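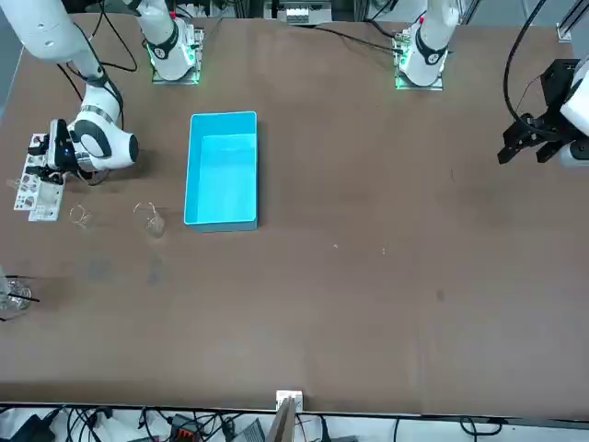
Clearing up after other people is one of the dullest jobs going, and it is where the team at Kistula has decided to find out how much a pair of robot arms can really do. Their spring trials opened at the Akside workshop on 8 February 2026, and the first round is all about glass. Two clear beakers, one taller than the other, stand beside a white rack, with an empty light-blue tray next along the table. A person would have the lot tidied away before the kettle boiled. For a machine it's a proper test, as clear glass lets the brown tabletop show straight through and there is very little for the software to get hold of!

Kistula wants 400 tries at each chore before it says anything firm, and it has got through 100 so far with the beakers. Early results are mixed but very cheering. The arms put the glass where it should go in more than 50 of those tries, and most of the misses were gentle ones (a beaker nudged along the table, or a grip let go too soon). Speed is another matter. One beaker can take 2 minutes, so no café is going to hand over its washing-up just yet.

The next chores on the list come from Rusnák, a family-run hardware shop that would love help with putting returned goods back on the right shelf, and from Pollico, which runs shared kitchens and has asked for cutlery sorting and table wiping. Wiping is the one the team is keenest to try, as a cloth never folds the same way twice and the arms have to feel their way along.

Shop-floor trials at Rusnák are planned for October. Kistula will post the full beaker results, misses included, once the first round is finished.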